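[Trelivard-eats] Re: Anyone been to Paredska since the new menu?

Hi all,

Booker asked last week and I promised him a proper answer once we'd been, so this is long. Get a coffee. I'm leaving his message in because I've tried to answer it point by point and I know a lot of you delete as you go.

Booker Thibodeaux wrote:
> Has anybody eaten at Paredska lately? My sister and her husband
> are coming to town and they want somewhere "nice but not scary."
> I went twice when it first opened and liked the soup a lot and
> the service not at all. Now I hear there's a new menu and that
> you can sit in the back room on the low benches. Questions:
>
> 1. Is it still loud?
> 2. Can you get a table without booking a month ahead?
> 3. My brother-in-law doesn't eat pork. Is he going to starve?
> 4. Is the parking as bad as I remember?
> 5. Is the plum thing still on the dessert list?
>
> I'd ask at the restaurant but they never pick up the phone.
>
> Booker

OK, so. We went on a Thursday, four of us, booked for seven, and sat down at ten past. My husband, me, and our neighbors from across the street, who had never been and who think anything past the bridge is a road trip. They're right that it's a drive. You come up Pirnent Road past the old feed store, and the turn is still badly marked, and in the dark you will miss it. We missed it. There's a little lit sign now, but it faces the people coming the other way, so it's great if you're already leaving.

Parking first, even though it was number four. The lot is the same size it ever was and the gravel is worse. But they've made a deal with the dentist next door and after six you can use his spaces, which makes a big difference. There's a card on the host stand with the rules on it. Don't park in the two spots by his door, apparently those belong to the upstairs tenant and she's serious about it.

The back room! Yes, you can sit there, and I'd say go for it unless anyone in your group has knees like mine. The benches are low and the cushions slide. My husband looked like a man trying to get out of a canoe. It's prettier than the front though, with the long window and the lamps turned down, and it's a good bit quieter. In the front room I had to lean in to hear the specials when we were standing waiting. In the back we talked normally all night. So the answer to number one is: front yes, back no. Ask for the back when you book and then ask again when you arrive, since they tried to put us in the front anyway.

Food. The new menu is shorter. They dropped most of the grilled things and there's a lot more in the way of dumplings and stews. The four of us shared the beet and horseradish plate (excellent, clears your head), the smoked trout on toast (fine, mostly toast), and the mushroom dumplings, which I'd drive out there for by themselves. Browned on one side, sour cream, a lot of dill. We ordered a second round before the first was gone and our waiter said most tables do.

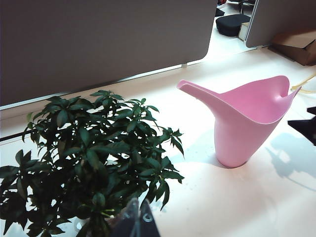

Posted to the list by Csenge Illés, 26 January 2025
Filed under: Eating out, Trelivard and north

For mains I had the duck with cabbage. Good duck, crisp skin, a little heavy on the caraway for me. My husband had the beef stew that comes in the clay pot with the bread lid and he wouldn't share, so I can only report noises. Our neighbors split the whole fish. It took a long time to come, long enough that the kitchen sent out some pickles by way of apology, and then it was a little dry toward the tail. If I were you I'd skip the fish and order more dumplings.

Your brother-in-law will be fine. There are only two pork dishes on there now that I could find. The one thing to watch is the soup. I know you love the soup. It's still the same soup, still wonderful, and I asked on your behalf and it's made with a ham bone. The waiter went back and checked with the kitchen without making a fuss about it. They have a lentil one as well that's on the plain side but perfectly nice with the lemon squeezed in.

Which gets me to the service, and I think you'll be surprised. I remember the early days too. I remember asking for water three times and finally getting it from the bar myself. This time our waiter was a young guy, very sweet, a bit nervous, who wrote everything down and got everything right. He did disappear for a long stretch between the mains and dessert – the back room is out of sight of the kitchen door and I think they forget you're in there. I got up and found somebody. Not a disaster, but if your sister's on a schedule, tell them at the start.

Booking: don't bother with the phone. I tried for two days. There's a form on their website and I got an answer the same evening. We booked nine days out for a Thursday and there was plenty of choice. I can't speak for Saturdays. The woman at the desk told me Saturdays fill up from June on when the terrace opens, but that in the winter you can usually get something if you'll eat early.

Dessert. The plum thing is gone. I'm sorry. I know. I asked, and the answer was that it comes back when there are plums worth using. What they have in the meantime is a walnut roll with warm custard, a cheesecake, and a poppy seed ice cream that my neighbor is still talking about. I had the walnut roll. It's a big slice and could have used more custard, but then I think that about most things.

Wine list is short and leans local. We had a bottle of the Economou white, which the waiter suggested with the trout, and it was crisp and cold and went down fast. They do it by the glass too. If you're driving, the sour cherry soda is homemade and not too sweet, and they'll top it up once for free.

Money. It has gone up, there's no getting around it. The dumplings cost what a main used to. Portions are big enough that two of us took boxes home, and we could easily have shared mains and been happy. They take cards now, finally. The tip isn't added on for small tables, but it is for bigger parties, so read the bill before you get generous. We didn't get generous twice, but only because my husband reads everything, including the backs of menus.

A few odds and ends I'd want to know if it were my sister:

The bathrooms are down a flight of stairs, steep, with a rail on one side only. If anyone in your party has trouble with stairs, that's a real problem and I wish they'd do something about it. I said so on the comment card.

It's cold by the door in the front room. Wear a sweater.

Coats go on hooks in the hallway and all winter coats are black, so put a scarf in your sleeve or something. A man came back in from the parking lot while we were paying to return somebody else's.

Bread comes without asking and you aren't charged for it. The butter has garlic in it. I would have liked a warning.

So is it "nice but not scary"? I'd say yes. Our neighbors were a good test, they went in suspicious and by the second plate of dumplings they were asking when the terrace opens. It's not perfect, and for the same money you could eat closer in and not lose a hubcap. But I came home happy and full, and I want to go back on a weeknight and just have beets and dumplings at the bar.

Booker, if you do go, please write back and tell us about the lamb, because nobody at our table ordered it and it smelled amazing going past. And if anyone has been on a Saturday this winter, speak up, because I've only got the one Thursday to go on.

Separate question while I've got you all here: is the bakery by the Trelivard station still closed on account of the oven, or did they get it fixed? I drove by and the lights were on but the door was locked, and I'd really like some rye.

Csenge

--
To leave this list, send a blank message with "unsubscribe" in the subject line.
Please trim your quotes when replying.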